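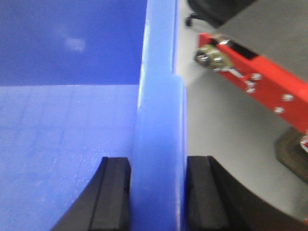
Bin check, Vovska order, Nov 7, 2024. Load limit on the Trarau list is 55 lb per bin, unchanged since January. Checked rims before floors. The rim has a small step where the thinner upper part meets the broader part, so measure wall thickness on both sides of it. Floor scuffs are cosmetic – ignore.

Two bins set one behind the other, rims nearly parallel. Keep the gap.
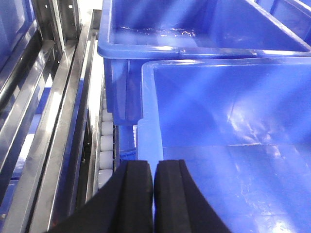
Entry by: bench technician, Jerkus packing shop

Scuffs inside the near bin logged as wear, grade 3. Wipe before reuse.

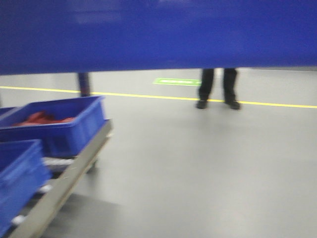 Bin staging moves next to the Dimitrov racks once lot 566 is closed. Aisle stays where it is. The yellow line runs clear across the floor, with the green marking just beyond it, so measure the new spot from the line. Tape order still open.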